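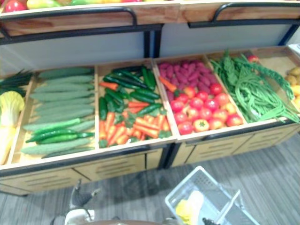

Zwei Greifer, ein Korb, ein Gemüseregal: Die grünen Chilischoten auf den Gurken liegen im falschen Fach.

21.05.2025
Von der Redaktion

Wer einem Roboter beibringen will, Gemüse einzuräumen, muss zuerst lernen, Gemüse falsch hinzulegen. Die Leiterin des Projekts Gamon am Institut in Volden hat damit inzwischen einige Übung. „Man glaubt gar nicht, wie schwer es ist, eine Möhre glaubwürdig zu verlegen“, sagt sie. „Die meisten Leute im Labor sind ordentlich erzogen. Die legen sie quer, aber hübsch quer.“

Wir treffen sie neben dem Versuchsregal, einem Aufbau mit hölzernen Fächern, der jeden Hofladen schmücken würde. Das Sortiment wechselt, zur Grundausstattung gehören Tomaten, Gurken, Bohnen, Möhren und Süßkartoffeln. Gekauft wird auf dem Wochenmarkt, wo man die Gruppe für eine sehr gesunde Wohngemeinschaft hält. Sie habe das nie richtiggestellt, sagt die Projektleiterin, der Rabatt sei zu gut.

Die Methode, um die es geht, heißt im Antrag „korrekturzentriertes Demonstrationslernen“ und im Flur „Petzen“. Die Idee dahinter ist schnell erzählt. Üblicherweise steuert ein Mensch die Roboterarme fern und macht eine Aufgabe so oft richtig vor, bis ein Modell sie nachahmen kann. Das Modell sieht dabei fast nur Regale, in denen alles stimmt oder gleich stimmen wird. Sobald etwas danebenliegt, steht es vor einer Lage, die in seinem bisherigen Leben nicht vorkam.

„Unser altes Modell war ein Musterschüler“, sagt sie. „Es konnte eine Tomate aus dem Korb nehmen und zu den anderen Tomaten legen. Wenn aber schon eine bei den Bohnen lag, hat es sie behandelt wie eine Bohne. Rund, rot, aber offenbar überzeugend.“

In Gamon beginnt deshalb jede Vorführung mit einem Fehler. Eine Person verlegt etwas, eine zweite holt es mit den ferngesteuerten Armen zurück, und die zweite darf beim Verlegen nicht zusehen. Diese Regel kam erst später dazu. In den frühen Aufnahmen fuhr der Arm so zielstrebig auf die falsche Stelle zu, dass man in den Daten nichts über das Suchen lernen konnte. „Die Leute wussten ja Bescheid. Das Modell hat daraus geschlossen, dass man Fehler spürt. Eine schöne Haltung, nur kam dann beim Test der Arm geflogen und hat im leeren Raum über den Gurken zugegriffen. Mit großer Bestimmtheit.“

246 solcher Vorführungen hat die Gruppe aufgezeichnet, den größten Teil davon im April. Für ein Lernverfahren ist das wenig. Auf die Frage, ob das eine wissenschaftliche Entscheidung gewesen sei, schaut die Projektleiterin eine Weile auf die Süßkartoffeln. „Es war die Haltbarkeit. Bohnen haben eine Meinung dazu, wie oft man sie anfassen darf.“

Zu dem Ergebnis kommt sie ungern zu früh, sie redet lieber erst über die Bohnen. Lange grüne Bohnen sind im Labor das, was anderswo die Steuererklärung ist. Sie liegen durcheinander, hängen über den Rand, und wer eine greift, hat mitunter mehrere. Der Greifer, gebaut nach einem Entwurf, der intern Ķēniņš heißt, hat schmale Finger, die vorn spitz zulaufen. Für einzelne Schoten sei das ideal, sagt sie. Für Bohnen sei eigentlich nichts ideal.

Das Ergebnis lautet dann doch: In 70 Prozent der Testläufe fand das neue Modell das verlegte Stück und brachte es ins richtige Fach. Gezählt wurde nur, was ohne Hilfe gelang und ohne dass dabei etwas anderes herunterfiel. Das Vergleichsmodell, gelernt aus ebenso vielen fehlerfreien Vorführungen, blieb unter der Hälfte davon. „Darüber haben wir uns gefreut, und danach haben wir uns die übrigen Läufe angesehen. Das hat die Freude etwas sortiert.“

Bei den Fehlschlägen gibt es eine Sorte, die sie für ehrenhaft hält: Der Arm greift zu, das Stück rutscht weg, die Zeit läuft ab. Die andere Sorte macht ihr mehr zu schaffen. Das Modell hat in seinen Trainingsdaten gelernt, dass immer etwas falsch liegt. Setzt man es vor ein tadellos eingeräumtes Regal, wird es unruhig. „Es sucht. Es findet nichts. Dann nimmt es eine völlig unschuldige Gurke heraus, hält sie eine Zeit lang hoch und legt sie zurück. Ich kenne Menschen, die so Korrektur lesen.“

Ob sich das beheben lasse? Mit Aufnahmen, in denen nichts zu tun ist, vermutlich schon. Die Gruppe hat damit angefangen, allerdings sind solche Aufnahmen bei den Mitarbeitenden unbeliebt. Man sitzt an der Steuerung, betrachtet das Gemüse, stellt fest, dass alles in Ordnung ist, und drückt auf Ende. „Fachlich ist das hochinteressant“, sagt sie. „Man muss es sich nur öfter vorsagen.“

Eine Schwierigkeit, mit der in Volden niemand gerechnet hatte, war die Frage, was überhaupt falsch liegt. Bei einer Tomate zwischen Bohnen sind sich alle einig. Aber ein Fach, in dem dunkelgrüne Chilischoten und Möhren nebeneinander liegen, ist im Versuch ein Mischfach und vollkommen korrekt. Liegen hellgrüne Schoten auf den Gurken, ist das ein Fehler. Für das Modell sind beides zunächst zwei Sorten in einem Kasten. Die Unterscheidung muss es aus den Vorführungen ziehen, und die Vorführenden waren sich selbst nicht immer sicher. Es gab eine Besprechung dazu. Sie dauerte länger als die zu den Fördermitteln.

„Am Ende haben wir eine Liste aufgehängt“, erzählt die Projektleiterin. „Was wohin gehört, mit Unterschriften. Seither gibt es noch zwei Streitfälle, und über die sprechen wir beim Mittagessen nicht.“

Am Industriepartner Grilico liegt es, dass der Versuch überhaupt mit Lebensmitteln stattfindet. Ursprünglich waren Kunststoffattrappen vorgesehen, und ein Karton davon steht noch im Lager. Die Firma, die Regale für den Handel baut, wollte echte Ware sehen. Die Projektleiterin war zunächst dagegen und ist heute froh darüber. Eine Attrappe sehe am letzten Versuchstag aus wie am ersten, sagt sie, und genau dieses Versprechen gebe einem kein Supermarkt. In den Daten finden sich nun Möhren, die im Lauf der Woche nachgiebiger wurden, und ein Greifer, der damit zurechtkommen musste. Ein eigener Teilversuch dazu ist geplant, vorerst unter dem Arbeitstitel „Freitagsmöhre“, den der Geldgeber noch nicht kennt.

Ein Produkt ist das alles nicht. Wer beim Einkaufen einem Roboterarm begegnen möchte, der hinter ihm die Paprika zurechtrückt, wird sich gedulden müssen. Für ein einziges Stück braucht das System vier Minuten, wenn es sich Mühe gibt, und es gibt sich immer Mühe. Ein Mensch erledigt dasselbe im Vorbeigehen, sofern er es bemerkt. Diesen Nachsatz spricht die Projektleiterin mit Nachdruck. Sie habe im Supermarkt darauf geachtet, seit das Projekt läuft, und halte das Bemerken inzwischen für den schwierigeren Teil, bei Kundschaft wie bei Maschinen.

Was sie an der Methode überzeugt, ist ohnehin weniger das Gemüse. Dass Vorführungen aus einem Fehler heraus beginnen, ließe sich auf Werkzeugwagen übertragen, auf Bibliotheken, auf jede Ablage, an der mehr als eine Person arbeitet. Die Gruppe bereitet gerade einen Versuch mit Schraubendrehern vor. Die halten sich besser. Allerdings, so viel hat der Vortest schon gezeigt, kann man mit ihnen nach Versuchsende keine Suppe kochen, und die Beteiligung am Vortest war entsprechend.

Zum Abschied bitten wir darum, selbst einmal etwas verlegen zu dürfen. Wir wählen eine Möhre und legen sie zu den Süßkartoffeln. Die Projektleiterin betrachtet das Ergebnis mit schräg gelegtem Kopf. „Ein bisschen gewollt“, sagt sie, „aber fürs Training nehmen wir alles.“

Zuletzt erschienen
Volden: Neue Werkhalle öffnet ein Jahr später
Was ein Greifer von einer Pinzette lernen kann
Regalbauer Grilico sucht Testmärkte
Fernsteuern bis zur Sehnenscheide: Arbeitsplatz Roboterlabor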